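February, garment set, Uvberg cell

Picked up from Aivar's handover at 9:40. Target for the folding set is 1312 accepted episodes. We stood at 561 before this session. Shirts and towels are well covered, shorts are not, so the whole session went to shorts.

Start procedure unchanged: drop the item from waist height, no arranging, both arms parked, start recording, then approach. Operator on the leader arms, second person resets and labels. Swap every half hour. An episode ends when both arms are back in park. Abort key if a garment leaves the table.

First grasp is where the time goes. With shorts the operator has to find the waistband before anything else is useful, and from a bunched start it is often folded under itself. Mägi's note from last week suggests taking any two far-apart points, lifting to let the cloth open, and regrasping. Tried it as a separate strategy and tagged those episodes "open-first" so they can be pulled out later. Do not mix them with the direct waistband grasps in the same training split until someone has looked at whether the policy averages the two. 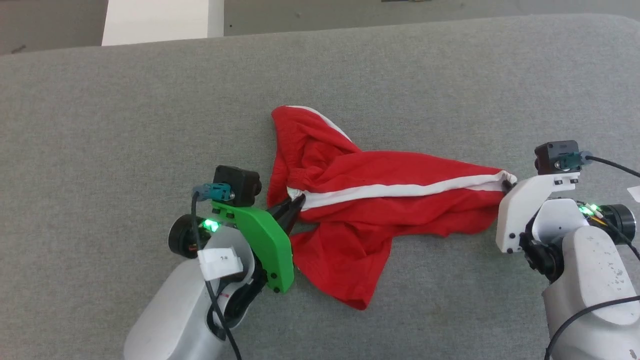
Tension between the arms needs watching. The leader arms give no force feedback, and operators pull too far apart when they are concentrating on the regrasp. The cloth then slips out of one jaw and the episode turns into a recovery. Recoveries are kept if the operator gets back to a folded end state without help. Tag "recovery", do not trim.

Wrist views: checked exposure on both before the first episode, then again after lunch. Locked at the morning values. Auto exposure stays off, it hunts when the cloth fills the view. Head view left on the Olholm preset.

Dropped 5 episodes. In 3 the head stream lagged the joint log by more than the limit in the Ikar checker. The other two were operator aborts. Restarted the recorder after the third lag and it did not come back. Cause not found. Disk usage was normal, so I would look at the USB hub first.

Open items:
Label sheet needs a field for strategy, the free text column is already inconsistent ("open first", "openfirst", "OF").
Ask Piątek for spare jaw pads, order went in under the old project code.
Aivar to rerun the checker on the towel batch with the tighter lag limit.
Next session continues with shorts, direct waistband grasps only.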